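9 min read

Notes for the Trernwood talk, 17 April 2022

Slow down on the opening. Last time I did the first two pages in the time it takes to microwave soup.

OPENING

Good evening. My name is Paweena Kaewmanee and I own 118 dish towels. I live alone. (Wait. If nothing, keep going as if that was the plan.)

I'd like to talk tonight about why we keep the good things for later, and what later looks like when it arrives. In my experience it looks like a cardboard box in a hallway in Brelska, with my aunt's handwriting on it, saying GOOD LINENS, DO NOT USE.

My aunt was a woman of strong views. She held that soup was not a meal, that the town of Ralport had gone downhill when they moved the bus station, and that a guest towel was for guests. She had very few guests. I suspect word had gotten out about the towels.

THE BOX

When she died I drove up with my cousin to empty the house. We started in the kitchen, where everything in use was terrible. The potholders had burn holes you could put a thumb through. The towel on the oven door had been washed so often you could read a newspaper through it, and I tried, and it was the obituaries, so I stopped.

Upstairs, in the closet, was the box. Inside: everything anyone had ever given her. Wedding linens with the ribbon still on. A tablecloth from Akpan's, the department store, with the price tag attached and the store itself closed since I was in high school. Souvenir towels from places she had disliked.

(Hold up the one with the lighthouse. Don't explain the lighthouse. It takes too long and the man it involves may have relatives in the room.)

My cousin looked at all of this and said, "Well, you can't use those. They're good."

So I took them home and put them in a closet.

THE PART ABOUT SAVING

I want to be fair to the savers. There is a case for it. My aunt grew up in a house with 2 of everything for a family of six, and if you've had to share a spoon I imagine you look at a full drawer differently. A good tablecloth in a box was money in the bank. It was proof the bad years were over, and you don't spill gravy on proof.

But the habit outlives the reason. I have never shared a spoon. I still have a candle from a college roommate that I'm saving for an occasion. It has been through three apartments. It used to smell like fig. It now smells like apartment.

(Ask for hands: who has a candle? Then: who has the soap shaped like a shell? Leave time, people want to tell you about the soap. Do not let the front row tell you about china. We lost eleven minutes to china in September.)

You'll also find people who save clothes, and I'd put them in their own category, because clothes leave you while you're saving them. The linen stays the same size. I had a green silk blouse that I kept for a wedding, any wedding, and by the time somebody finally got married the blouse and I were no longer on speaking terms around the shoulders.

THE RULE

After a year of moving the box in order to reach the vacuum cleaner, I made a rule. Every week, one good thing comes out and goes to work. It gets used for whatever needs doing. If it's a napkin and the dog throws up, then that napkin has been called to serve.

The first week I couldn't do it. I took out an embroidered hand towel, dried one clean hand on it, and put it back. I counted that as a win and told people.

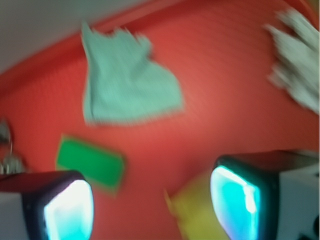 The second week I had tomato sauce on the stove and no time to be sentimental. I grabbed what was nearest. It was Irish linen and it came out of that evening looking like evidence. I felt sick for an hour. Then I washed it, and most of the stain came out, and what was left was a faint pink blot shaped like Florida. I'm fond of it now. It's the only towel in the house I can pick out in the dark, if you allow me the porch light.

(If running long, skip to the phone call.)

I should report some failures. The lace doilies have no use that I've been able to discover. I tried one as a coaster and the glass went over. I tried one under a plant and the plant looked embarrassed. There are 4 of them and they're on the table at the back by the coffee. Please take one. I'm not being generous.

THE PHONE CALL

My mother called around week ten. She'd heard from my cousin. She said, "Is it true you're wiping counters with the wedding linens?" I said it was. There was a long pause, and I could hear her kitchen radio. Then she said, "Do they absorb?"

(Let that one sit. It gets the laugh a second later than you expect.)

They don't, for the record. New linen pushes water around the counter like it's being paid by the hour. You have to wash it over and over before it's any good at all, so my aunt's finest towels, after decades of perfect care, were worse at being towels than the rag on her oven door.

My mother told me she would think about it. The next time I visited, there was a cloth napkin next to my plate with a crease in it so deep it wouldn't lie flat. Hers was paper. I said, "Where's yours?" and she said, "Those are for company."

CLOSE

Thank them for the chairs. Mention the doilies again. Questions until they want the room back, and no china.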